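Stop Smoothing the Pose Stream

Opinion, by Seija Koskela

Most teams that train manipulation policies from hand-held demonstrations have a filter between the tracker and the dataset. It is usually a low-pass filter on position and a spherical interpolation on rotation, it was usually written in an afternoon, and it usually has no owner. I think it should be removed. The raw pose should be what gets stored, with its gaps left as gaps, and any smoothing should happen at load time where it can be changed.

I maintain the replay and alignment tooling at Trisstead. Our stack takes poses from hand-held devices, lines them up with wrist video, and writes episodes that a planner and a policy both read. The planner is Trirudholm, which we wrote. The episode format is Pană, which we also wrote and which I would design differently now. Both inherited the filter from an earlier project, and both suffered for it.

The physical side of the setup is simple. An operator holds a device in each hand. Each device carries a cube with a square fiducial pattern on its visible faces, so that the pose of the hand can be recovered from any view that sees enough of a face.

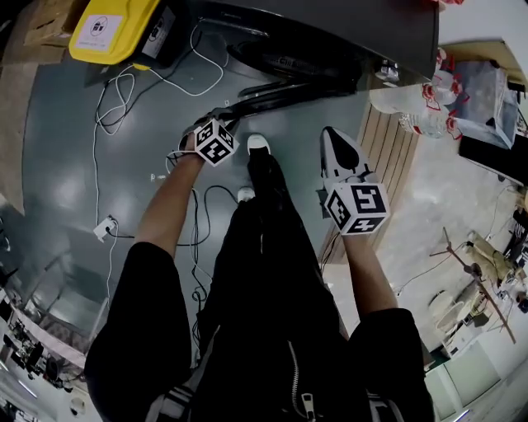
Marker cubes in both hands. The right cube is nearer the head view and appears larger.

Two things follow from that geometry. Error in the estimated pose depends on how large the cube appears and on the angle of the face to the viewer, so the left and right hands rarely have the same noise at the same time. And a face seen almost square-on is the bad case for rotation, with two solutions that reproject nearly equally well. The solver picks one. On the next image it may pick the other.

A low-pass filter treats this flip as noise. It averages the two solutions and produces a rotation that the hand never had, spread over several samples on each side. The plot looks better. The jump that would have told a reviewer where the problem was is gone, and what is left is a gentle wrist motion that a policy will learn as if someone had meant it.

We measured this on one of our own sets. Out of 1,524 episodes, 90 contained at least one rotation flip in the raw stream. After the standard filter, our automatic check found 17 of them. The other 73 went to training with a smooth, wrong wrist. When we removed the filter and ran the same check on the raw poses, it found all 90, because a flip in raw data is a large step between neighboring samples and any threshold will catch it.

The usual objection is that controllers need smooth input. They do. A controller that receives a raw marker pose will shake the arm, and I don't propose sending it one. But the controller's needs are a property of the controller: its rate, its gains, the stiffness of the arm behind it. We have changed controllers 3 times since the first Pană episodes were recorded. Each time the right cutoff was different, and each time the stored data had the old cutoff baked into it. A low-pass filter can't be undone in any useful way once the samples are on disk.

The second objection is better. Finn Weidemann, who wrote most of Trirudholm, argues that the planner needs continuous trajectories for collision checks, and that a gap in the stream is worse than a guess.

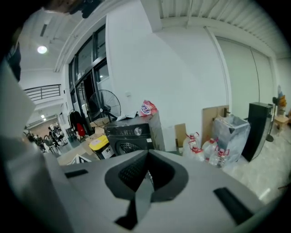

Collision checking is where I think the guess does the most harm. Trirudholm sweeps the gripper volume along the recorded path and tests it against a coarse map of the room. If the pose across a gap is interpolated, the sweep gives a definite answer about a path with no measurement behind it. The cost depends on what is nearby. The glossy black cabinet and the four clear bottles with red caps near the wall are the sort of surfaces that depth estimation handles poorly, so the map is already weak there. An invented pose next to a weak map gives a clearance figure with two unknowns in it, and the planner prints it to the millimeter.

Finn's position has moved a little. He now accepts a gap if it comes with bounds, meaning the last good pose, the next good pose and a limit on hand speed between them. The planner can then sweep the reachable region and report that the segment is unverified. It is slower, and it rejects more episodes. I consider both acceptable. He considers one of them acceptable.

There is also the matter of time. A causal filter adds delay, and the delay depends on the cutoff. Our wrist video is not filtered, so a filtered pose always describes the hand slightly before the image it is paired with. We spent most of July looking for a clock offset between the two streams. The clocks were fine. A zero-phase filter fixes the delay, but it does so by letting future samples change past ones, and a close of the gripper then begins to show in the hand motion before the operator has started it.

What I would store instead is modest:

The raw pose for each detection, including the second solution where the solver found one.
The reprojection error for both.
Which faces were used.
The capture timestamp, and the arrival timestamp as a separate field.
No row at all where there was no detection.

This makes the files larger, though the video is so much bigger that the difference does not show up in our storage bill. The load-time smoother, Fendico, takes a cutoff and a method as arguments and writes both into the training config. When a run behaves oddly at the wrist, we can change one line and train again on the same episodes.

Keeping the second solution has been the most useful part. With both candidates on disk, a flip can be resolved later from the neighboring samples, or from the other face when it comes into view. Of the 90 bad episodes, all but 3 were recovered that way. Those 3 have long runs with a single face visible and no good sample on either side. We dropped them from the set.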